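Two weeks of watching club tennis

I don't play any more, not properly, but in March I ended up going to most of the indoor tournament at Skeltow. It's a twenty-minute walk from the flat and they don't charge for the early rounds. 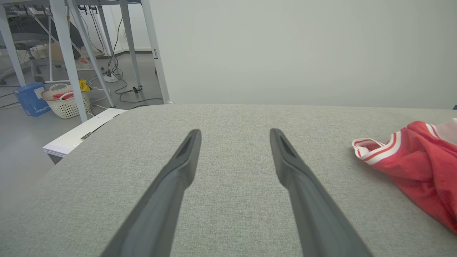 The draw was bigger than last year's and a fair bit stronger. Tarnon sent a full team for the first time, and you could tell from the warm-ups that they had been hitting on a fast court all winter. Their players take the ball early and come in behind anything short. The Skeltow regulars like to stand well back and wait for a mistake, and most of them were out by the second round.

The exception was Vaughn Szabo. I've watched him for a few years now and always thought of him as a steady doubles player who entered the singles to make up the numbers. He lost the first set of his opening match 6-2 and looked slow doing it. Then he started slicing everything low to the backhand, and the other lad couldn't get under it. It finished 2-6, 6-4, 6-3, with a lot of muttering from the far end.

His second match was the best one I saw all fortnight. He played a left-hander from Derkell with a very good serve, swinging it wide on the advantage side and leaving half the court open. Szabo took a step to his left to cover it, got burned down the middle a few times, and kept standing there anyway. Both sets went to tie-breaks and he won the two of them. I wouldn't have stood there, but I wouldn't have won either.

Seon-mi Cha won the women's event without dropping a set. There isn't much to report, in that nobody got close. Her second serve has improved a lot since the autumn. It used to sit up and ask to be hit, and now it kicks high enough that people are playing it off their shoulders. In the final she was broken once, at 4-1 up in the second, and broke straight back to love.

Szabo went out in the semi-final to the eventual winner, one of the Tarnon players, 6-3, 6-1. His legs had gone by then. The semi was put on at 9 in the morning after he'd finished a doubles match late the night before, and I do think the schedule could have been kinder. The same thing came up last year. With four courts and that many entries something has to give, but it shouldn't be the same people playing late and then early.

A few notes on the place itself. The new surface on courts three and four is quicker than the old one and the bounce is much more even. The lights over court one still hum. The seats behind the baseline are better than the ones at the side - you see the angles properly and don't have to keep turning your head.

The outdoor league starts after Easter, with Skeltow away at Sarmiento first. Their courts are slow and the wind comes straight across them, so I'd expect a lot of long rallies. I'll go if it's dry.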